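Kesterden, the back room
Gallery – close views

Welcome to the gallery page of the back room in Kesterden. My name is Rafail Spanos and I moved my things here from the old place on Prunditz Street, which had become too small for me already in the first winter. I am slowly putting the room in order and I like to look at it from near, where a corner or a surface becomes more interesting than the whole room.

The room is not large. It has one long wall for shelves and one short wall where I intended to put a cupboard, but the cupboard was 800 mm deep and the door would not open fully, so it went back to Karamanlidis and I received the narrow model in exchange. The narrow model holds less, but I can walk past it with a box in my arms. For the small parts I use drawers from Grotura. They are grey, quite plain, and they can be stacked up to four high before they start to lean.

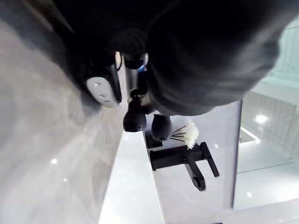

Close view in black and grey. Light grey oval panel at the left, glossy black rounded piece in the centre, and one small spot of bright blue.

I have a weakness for black and grey, as my family reminds me often. Dark things look calm on a shelf, but they show every fingerprint and all the dust, and a glossy surface is the worst. I wipe them with a soft cloth, a little damp, and then again with a dry one. For pale plastic I use the same cloth with a drop of dish soap.

The labels are still a problem. I started with paper ones, written by hand, and in one summer the ink became so light that I had to open each drawer to know what was inside. Now I write on cotton tape with a laundry marker. It is not so beautiful, but I can read it from the door.

Still to do: the lamp over the long wall, the lower shelf (it is 261 mm high and my largest box needs a bit more), and the floor near the window, where the old paint comes off in small pieces. I hope to finish the floor in November, if the weather lets me keep the window open.

Page updated September 11, 2022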